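We started Vella with a borrowed sewing machine, a box of cotton offcuts and a rather optimistic idea of how many people in Durnstead would want to learn to make their own curtains. If you've found your way to this page you are probably wondering who we are, whether you'd fit in, and whether you need to be any good at sewing before you come. The answer to the last one is no. As for the rest, put the kettle on, as we do tend to go on a bit.

## Who we are

Vella is a small sewing and soft furnishings school on the upper floor of the old Degefa building, at the station end of Durnstead. We teach adults and older teenagers to cut, stitch, line, hem, mend and alter, and we run a longer course for people who'd like to do it for a living. Day classes, evening classes, the odd Sunday when there's call for it. Some of our students are making a first cushion cover. Others have been dressmaking for forty years and come for the company and the big cutting tables, and we're delighted to have both in the same room.

The school belongs to Mekdes Wolde and Bastien Bouvier, who met across a market stall. Mekdes was selling remnants and Bastien was trying to buy enough green velvet to cover a settee he had no business taking on. She sold him the velvet, told him he'd need another two metres, and was right. They shared a workroom after that, with her on clothes and him on chairs and curtains, and people kept putting their heads round the door to ask how something was done. After a winter of being interrupted they thought they might as well put out some stools and charge for it.

That first class had six people in it, and one of them, Mahlet Tilahun, now teaches our beginners. She'll tell you that her first zip went in upside down and stayed that way, and she still has the skirt if you'd like to see it. We think it's a good thing to be taught by someone who remembers being stuck!

## How we teach

Slowly, mostly. A beginners' course with us runs for 11 weeks, and we know that's longer than you'll find elsewhere. We tried a shorter one. Everybody went home with a finished bag and hardly anyone could thread the machine the following month, so we went back to the long version and have been much happier with it. You spend the whole first evening on threading, winding bobbins and sewing lines on paper without any thread in at all, which sounds dull and is really quite soothing after a day at work.

After that it's seams, then corners, then something with a curve in it. Buttonholes come late. You choose your own project for the last four weeks and we'll help you plan it, though Mahlet may try to talk you out of chiffon.

We mend, too. The mending table began because Mekdes can't bear to see a good coat thrown away over a torn lining, and it has grown into one of the things we're fondest of. Bring whatever you like: jumpers with elbows gone, school trousers, a much loved rabbit with one ear. You do the stitching yourself with one of us beside you, and there's no charge for students past or present. Tea is extra, in the sense that you have to make it.

## The people

**Mekdes Wolde** looks after dressmaking and alterations and anything involving a pattern. She learned from her aunt, who made wedding clothes, and she has strong views about pressing. You will press every seam in her class. You will press it again when you thought you'd finished.

**Bastien Bouvier** teaches curtains, blinds, loose covers and upholstery. He is the person to ask about interlining, and also the person to avoid asking if your bus is due. He did finish the settee, by the way, and it's the one on the landing where everyone leaves their coats.

**Mahlet Tilahun** runs the beginners' evenings and the teenagers' group during the school holidays.

**Berhanu Hailu** keeps our machines going. He spent most of his working life servicing industrial machines for clothing firms and came out of retirement for one morning to look at an overlocker, which was some years ago now. On the professional course he teaches care and maintenance, so that our students can clean and oil and time their own machines and don't have to send them away for every little thing. He also does a session for home sewers each April, and it fills up quickly, so do put your name down early if you've a machine in the cupboard making a noise.

**Lalit Bhardwaj** answers the telephone, keeps the register, orders the thread and knows where your scissors are. If you write to us it will be Lalit who writes back. He joined one of the evening classes in his second year here, on the grounds that he was tired of explaining things he'd never done, and he made himself a very smart waistcoat.

## The longer course

For those who want to earn a living by it, there's the Workroom Year. It's a day and a half each week, and covers measuring up, estimating cloth, making to a customer's order and the less exciting business of pricing and keeping books. Students work on real orders from the second term onwards, with Bastien or Mekdes checking everything before it goes out of the door. The fee is £445 a term, which can be paid monthly, and we keep 2 places each year at no fee for people who couldn't otherwise come. You don't have to write us an essay to apply for one of those. Just have a word with Lalit.

Several of our Workroom students now have small businesses of their own, and others have gone to bigger firms, where the work is divided up quite differently and you might spend a month on nothing but headings. We try to show people a bit of that as well. There are visits each year to mills, warehouses and workshops, and talks from people in the trade and in manufacturing more widely, and the students generally come back with far more questions than we can answer.

## Our rooms

We have two teaching rooms and a small shop. The front room gets the light and has the machines in it, set along the windows. The back room has the cutting tables, which Bastien built at a height to suit people of middling size, and there are wooden blocks to raise one end if you're tall and have a bad back. The building has a lift, and it's reliable, if not fast. There's a quiet corner with an armchair for anyone who'd like a rest from the chatter.

The shop sells thread, needles, zips, linings and whatever remnants we've come by. Students have ten per cent off. Most of our lining and heading tape comes from Proritz, who have supplied us from the start and have been very patient about our handwriting.
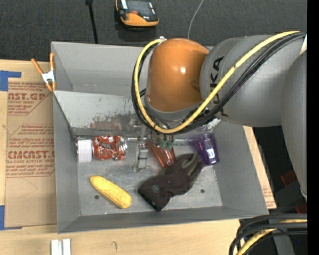 *A KUKA robot arm reaching into a metal bin.*

## Coming to see us

You're welcome to visit before you book anything. Late morning is best, when there's usually a class winding down and you can have a look at what people are making. Ring the bell marked Vella and come up. If you can't hear anyone answer, give it another go, as the machines can be noisy.

For your first class, bring a pair of glasses if you use them for close work, a pencil, and something for lunch if you're staying all day. We provide the machines and all the practice cloth. Please don't rush out and buy a machine beforehand! Try ours first, see which sort you get on with, and then have a chat with Berhanu, who may well save you some money.

Classes for the coming term are listed on the courses page, and Lalit keeps a waiting list for any that are full. Places do come up, often at the last minute, so it's worth leaving him a number where he can reach you in the evening.

*Page last updated January 11, 2018*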